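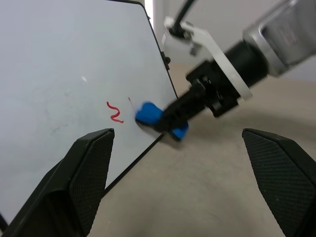 February 2025

Whiteboard again, all day. I have now settled how I am going to score it, and I want to get that down before I change my mind.

Until this week I was marking a wipe as good or bad at the end of each run, and that was hiding too much. A run where the arm clears most of a numeral and leaves a tail of ink got the same mark as a run where it never touched the board. So now there are three numbers for every run: how much ink is left at the end, how many strokes it took, and how long the eraser was in contact with the surface. Ink left is measured from a still of the board before and a still after, counting red pixels inside a box drawn by hand. It is dull work but it takes the guessing out.

The test set is 40 boards. Each has one or more numerals in red marker, written by hand and not very neatly, at different heights and sizes. I rewrote some of them this morning as I had got into the habit of making every 2 the same. The policy had seen 400 demonstrations by the end of January and I have added none since. I would like to keep it that way until the comparison is finished.

The comparison is between two sets of camera inputs. In the first, the policy gets only the fixed camera over the table. In the second it also gets the wrist view from the other arm, the one that isn't holding the eraser. My guess when I wrote the plan was that the wrist view would help with finding the writing and do nothing for the wiping itself. So far I have it the wrong way round. Both versions find the numeral. The difference is in the last part, when there is only a short stroke of ink left and the eraser is nearly on top of it. From overhead the gripper hides that bit of board completely. From the side, at a low angle, a small red mark next to the eraser can still be seen, and the policy goes back for it more often.

I did 16 runs with each version before lunch. With the overhead camera alone, 6 of them ended with ink still on the board and the arm going home as if it had finished. I haven't finished the pixel counts for the other version, so no figure for that yet. I watched them all and it looked better, but watching is what I am trying to get away from.

Things that went wrong:

The Liao script lost the timestamps on the first few runs and I had to throw them out and do them again. It was writing the wrist stream and the joint log with different clocks. Fixed now, I think. Check tomorrow by tapping the board and looking for the tap in both.

Old smudges. The board never comes completely clean, and there are grey patches on it from earlier erasing. They don't count as red, so the score is all right, but I am fairly sure the policy sometimes takes one for writing. Twice the eraser went to a bare patch low down and rubbed at it. I ought to run a handful of boards straight after a proper clean with the spray and see whether that stops. If it does, it should go in the write-up as a limit of the method.

Blur. At full speed the eraser arm smears badly in the wrist view. I had thought of this as a fault and spent part of January trying to shorten the exposure. Now I wonder if it matters at all, as the policy seems to do its looking when the arm slows down to turn. I could test it by training on sharpened stills but that is a week's work and I would rather have the main result first.

Pressure. The Rolteck force readings drifted upwards through the afternoon, enough that I stopped and zeroed the sensor between batches. I should have been doing that from the start. The morning runs are probably fine but I have put a note beside them in the log.

Had a long message from the Etel side asking whether this could be ready for the April meeting. I said the numbers could be, the text perhaps. They also want the Stona arm included as a third case. I said no for now. It has a different gripper and holds the eraser at another angle, and I would be comparing two things at once.

Tea at four, then two hours of drawing boxes round numerals. My eyes are sore. I drew ten of the boxes twice without looking at the first attempt, to see how well I agree with myself – the ink counts came out close, apart from one where I had cut off the foot of a 7.

Tomorrow: clock check first, zero the sensor, clean board runs, then the rest of the pixel counts. Buy more red markers. The one I have been using is getting faint and that will start to show in the scores.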